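カテゴリ：テクノロジー > ロボット・自動化

洗濯ロボット、次の一手は「いったん持ち直す」 ウェスタムの研究チームが新手法

3月 編集部

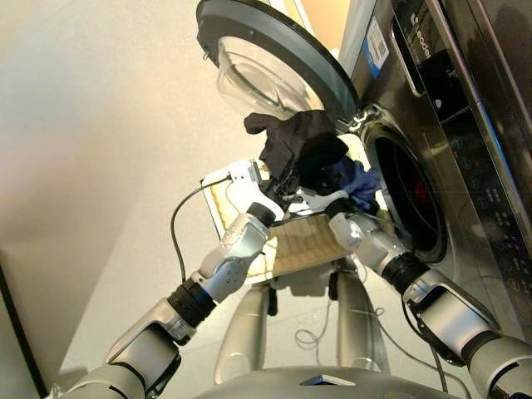 洗濯機に洗濯物を入れる。人間なら寝ぼけていてもできるこの作業に、ウェスタムに拠点を置くロボット研究室「ドロヴォフ研究室」が、かなりの時間を費やしている。同研究室がこのほど公開したのは、布の扱いに特化した学習手法「Fornon(フォルノン)」。二足のロボットに家庭用のドラム式洗濯機を相手にさせ、かごの中の衣類をドラムへ移す動作を覚えさせるというものだ。扉を大きく開いた洗濯機の前で、白い両手が濃紺とも黒ともつかない服を一枚つかんでいる姿には、家事というより交渉事に近い緊張感がある。服の一部はぴんと立ち上がり、ガラス窓のそばまで届いている。布は箱と違って、持った場所以外の全部が勝手な方向へ行く。研究者が箱を好むのも無理はない。

これまでの手法の多くは、最初につかむ位置をいかに正確に選ぶかに力を注いできた。どこを持てばきれいに入るかを事前に計算し、あとは計算どおりに腕を動かす。理屈は美しいが、丸まったTシャツに裾がどこかを教えてくれる義理はない。袖だと思って引いたら別の服がついてきた、という経験は機械にも等しく訪れる。

Fornonはこの前提をあっさり捨てた。最初のつかみ方は多少まずくてもよいことにし、そのかわり途中で持ち直す動作を学習の中心に置いたのである。布が垂れてドラムの縁に引っかかりそうだと判断すると、片手で押さえたまま、もう一方の手でつかむ位置を変える。うまくいかなければもう一度やる。要するに、われわれが毎朝していることを論文の体裁にまとめたものだ。

学習に使ったのは、人が遠隔操作でロボットを動かして集めた258回分の投入動作。研究室によると、このうち40回はわざと下手につかんだところから始めている。つまり、操作者に「失敗ぎみにやってほしい」と頼んだことになる。操作者の側からは「普段どおりでよいのか」という確認があったそうだ。

評価は、学習に使っていない衣類を含む691回の投入で行った。判定の基準は、服が丸ごとドラムの内側に収まり、扉を閉めるときに挟まらないこと。持ち直しなしで同じデータを学習させた比較用のモデルに対し、Fornonは失敗を40パーセント減らしたという。特に差が出たのは長袖とタオルで、靴下ではほとんど違いがなかった。靴下は持ち直すほどの面積がなく、落とすときは一瞬で落とす。片方だけ行方が知れなくなる現象については、今回の論文では扱っていない。

課題も残る。まず遅い。一枚ごとに様子を見ては持ち直すため、かごを空にするころには、待っている人間のほうが先に手を出したくなる。論文の付録には、布を二枚まとめてつかんだ場合の対処も載っているが、こちらは「一枚ずつ入れ直す」か「まとめて入れてしまう」かの二択で、後者の成績がよかった。多くの家庭がすでに独自に到達している結論である。

共同で評価を担当したロボット企業のドナーティは、同じ考え方を乾いた洗濯物の取り出しにも応用する計画を示している。取り出しでは服同士が絡み合うため、持ち直しの回数はさらに増える見込みだ。たたむ作業については「検討課題」とだけ記されており、時期への言及はない。

洗剤の投入と運転ボタンの操作は、今回の研究の対象外。白物と色物の仕分けも、当面は人間の担当となる。研究室は学習データの一部を夏までに公開するとしている。下手につかんだ40回分も含まれる予定だ。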